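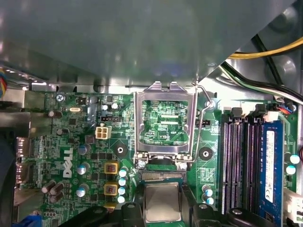

CPU socket with the load plate raised, Dell desktop board.

Bench Technician, Computer Repair and Reuse (2 positions)
Riedl Computer Reuse, Sokbridge

Posted 29 September 2021

Riedl takes in used desktop computers from offices, schools and clinics, repairs the ones worth repairing, and sells them at low cost to households and small nonprofits. We have two openings for bench technicians at our Sokbridge shop. Both are full time, Monday through Friday, 8:00 to 4:30, with a half-hour unpaid lunch. Start date is in October and we can be flexible on the exact day.

What the job is

Most of your day is spent on desktop towers. Machines come to the bench with an intake sheet that lists the model, the donor's asset number and any fault reported. You open the case, clean it out, check the board and the power supply, and test memory and drives. You replace what needs replacing from our parts room and write down what you did. If a machine is not worth the parts, you strip it and sort what is left into the correct bins.

You will also:

Reseat or replace processors and apply fresh thermal paste
Check sockets for bent pins before a board is passed
Wipe every drive using our erase software and file the report
Install the operating system and run the overnight burn-in test
Answer questions from the sales counter when a customer brings something back under warranty
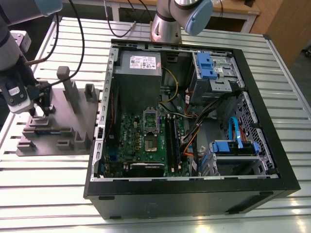 The current backlog is 453 machines, mainly from the Gamow school district, and the new hires will start on those. They are all business-class desktops, so the work is repetitive for the first few weeks. After that you will see a wider mix, including small form factor units and the occasional workstation. Laptops are handled by a separate team and are not part of this job.

What we are looking for

At least one year of hands-on hardware repair, paid or unpaid. Work on your own machines or for a school club counts if you can talk about it in detail.
You can read a POST code and know where to look it up.
Careful handling of static-sensitive parts. We supply wrist straps and mats and you are expected to use them.
Clear written notes. The next person has to be able to pick up where you stopped.
Able to lift 40 pounds and stand for part of the day. Stools are provided at all benches.

A certification is fine to have but is not required. No degree is needed. You do not need your own tools, though you may bring your own screwdrivers if you prefer them.

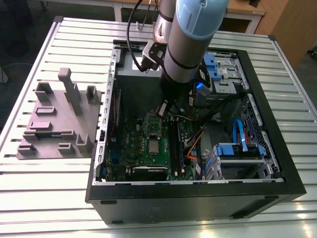 Pay and benefits

Pay is hourly and depends on experience. The range will be given to you at the first phone call, before any interview. Health coverage begins on the first of the month after your start date. You get paid holidays, 3 weeks of paid vacation a year and a 100 dollar yearly allowance for work shoes. Staff may buy one refurbished desktop a year at parts cost.

The shop is on the ground floor of the Griltis building, at the loading dock end. There is free parking behind the building and a bus stop out front. Bikes can be kept inside.

How to apply

Send a resume and a short note to the hiring desk at Riedl, or drop both off at the sales counter during opening hours. In the note, tell us about one computer you fixed: what was wrong, how you found it, and what you would do differently now. Half a page is enough. Please do not send a general cover letter.

Interviews are in person and last an hour. The second half is a bench test on a desktop with a known fault. You may use the internet during the test. Applicants will get a reply either way.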